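Does a paper transfer still work if I change from the metro to the tram at Golob?

greenline_gus
I'm moving near Golob station in March and trying to figure out my commute before I get there. I'd take the metro in from Rerkermont, get off at Golob and hop on tram 18 to Pemard. The old map says that's one fare with a paper transfer, but the sign at the station only talks about the card. I don't want to pay twice every day!

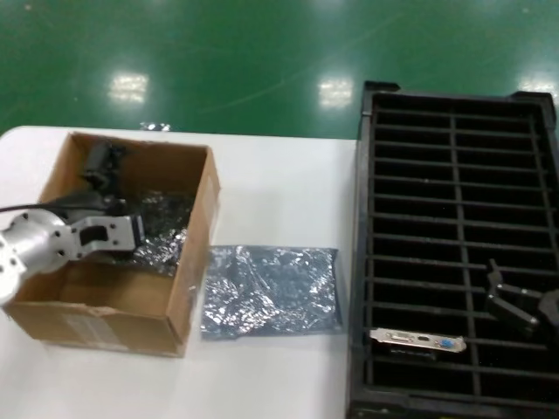
Also, is the walk between the two all indoors? I've got a bad knee and I'd like to skip the stairs if I can.

Bitirance
I do this change every morning. Paper transfers are gone – you need the card now, and you have to tap it again on the tram within the two hours or it charges you a full fare. Use the north exit, it has the elevator. You'll be outside for the last bit, past the bike racks, so bring a hood when it rains.

tram_nut_1476
They still took my paper one last summer, but the driver was nice about it so maybe don't count on that.

oldpemard
Take the 8 instead, way less crowded. It stops on the same side as the elevator too.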